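Tovent Bench Handling Cell — Planning and Purchasing Information

Product group: tabletop automation
Supplied by: Ullport

Overview

The Tovent cell is intended for organizations that handle closed cases, tool kits and similar packed goods at a fixed bench. It is supplied as a complete station or as separate lots. Most purchasing departments order the arms and the grippers under one budget line and the table, guarding and training under another. Ullport will quote in either form.

Buyers are asked to list the goods they intend to handle before requesting a price. The choice of gripper depends more on the shape of the goods than on their weight, and it is the item most often changed after an order is placed.

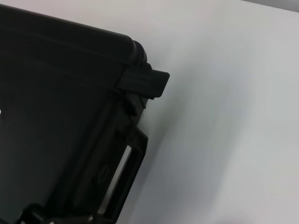
Gripper selection should begin with the points at which an item can be held. Flat lids and smooth walls give a finger very little purchase. A hard-shell case with a molded loop handle and a latch block standing out from its side offers better options, but the fingers must be narrow enough to enter the handle opening, and the approach must stay clear of the latch. Dark plastic on a pale table is easily separated by most vision systems; dark goods on a dark table may call for added lighting, which is quoted separately.

Reach and table space

The standard table carries both arms and leaves open surface in front of the work item. Customers who expect to stage several items at once should select the extended table. Changing the table after delivery requires the arms to be mounted again and calibrated, and this work is charged at the service rate.

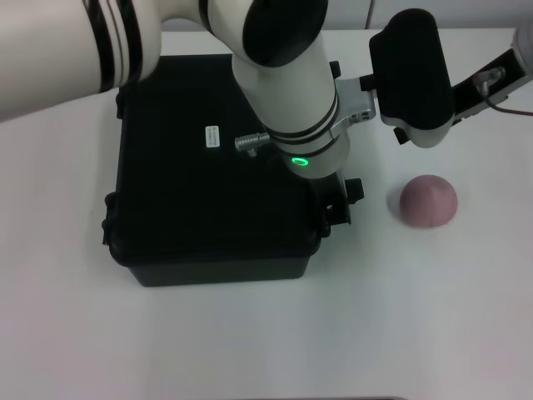 Moussa writes that the extended table should have been in the first order, and that a second purchase request for it took longer to approve than the cell itself. The same comment recommends asking for the cable routing drawing early, so that the side of the table where the cables leave can be kept clear of walls and shelving.

Ullport includes the routing drawing with every written quote. Wall clearance is shown on the same sheet.

Budget planning

The following items are not part of the base price and should be entered separately:

Spare finger pads, set of 22
Operator training, 7 hours on site
Comik label reader, with mounting bracket
Extended table
Annual inspection

Finger pads are wearing parts. The first inspection falls due at 1,000 operating hours, and pads are normally replaced at that visit.
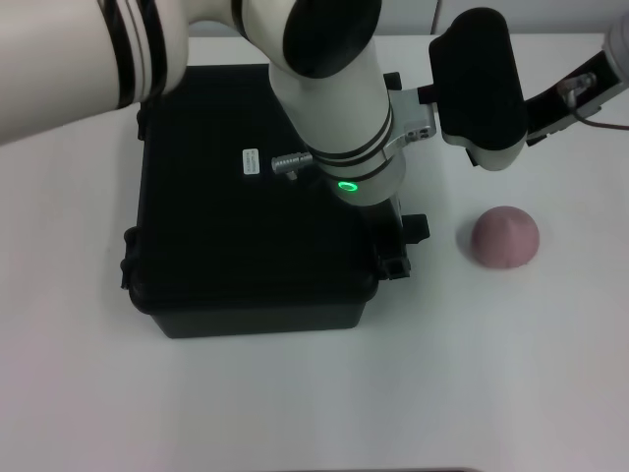 Sites that run a single shift may combine the inspection with the yearly calibration and pay one call-out charge. Sites running longer hours should budget for two visits. A service agreement may be added at any time during the first year of operation, at the rate given in the original quote.

Ordering

Please quote order code 877 for the complete station. Separate lots are listed by code in the Ullport price schedule, which is revised each May. Quotes issued before the revision remain valid for the period printed on them.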